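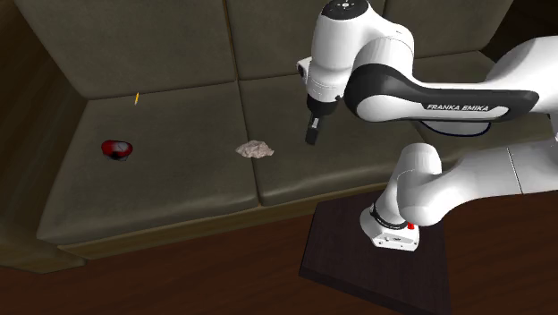
The Hotcombe two-seater, after seven months of daily sitting

I bought the Hotcombe back in March, after a whole winter of telling my husband that our old couch had one more year in it. (It did not. There was a spring in there with a personal grudge against me.) Several of you have written to ask whether I still like it, so I've finally made a pot of tea and sat down on the thing to write this.

Let me start with the comfort. My favorite couch ever belonged to my neighbor Hedvika Matoušek, who had an enormous Sýkora from her aunt that swallowed you whole and gave you back at suppertime. The Hotcombe is a much firmer sit than that. For the first two weeks I thought I'd made an expensive mistake, and I even dug out the return papers! Then the seat softened up, or I did, and now I can read for a whole evening without my lower back complaining. If you like to sprawl, though, please try one in a store first. The seat is on the shallow side, and my brother-in-law Laurier, who is all leg, perches on it like a man waiting for a train.

Delivery was fine. Two cheerful young men carried it up to our door and then discovered our hallway, which is 34 inches wide at its stingiest point. They stood it on end, walked it around the corner like a dance partner, and got it through with only a small scuff on the wallpaper. Measure your hallway, friends. Measure it at the baseboards, too.

Now, upholstery. I went for olive, having lived with beige for most of my adult life and spent most of that time holding a damp cloth. A darker muted green forgives an awful lot. We've had coffee on it, and half a jar of plum jam, and
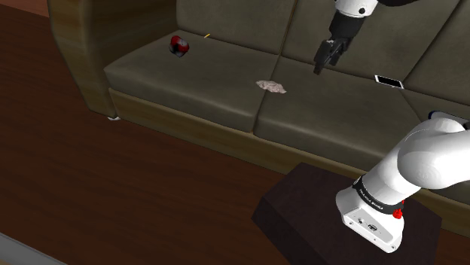

both came out with dish soap and patience. What it does hang on to is lint. I go over the seat with a rubber glove every few days, which works better than any roller I've paid for, and I lift the cushions once a month to vacuum the crumbs underneath. My one real grumble is that the zippers on the covers are small and mean, and getting a cover back on after washing is a two-person job with some language involved.

I did look hard at the Wimau before deciding. It was softer and very handsome, but the back was so low I had nowhere to put my head, and I am a person who naps. I also paid $60 extra for the Asex fabric treatment at checkout, and I'd skip that if I were doing it over. I can't tell any difference between the treated seat and the untreated throw pillows, and the pillows have seen plenty of jam.

So would I buy it again? Yes, I would, in the same color, and I'd keep the sixty dollars and spend it on a good reading lamp.

Updated 15th October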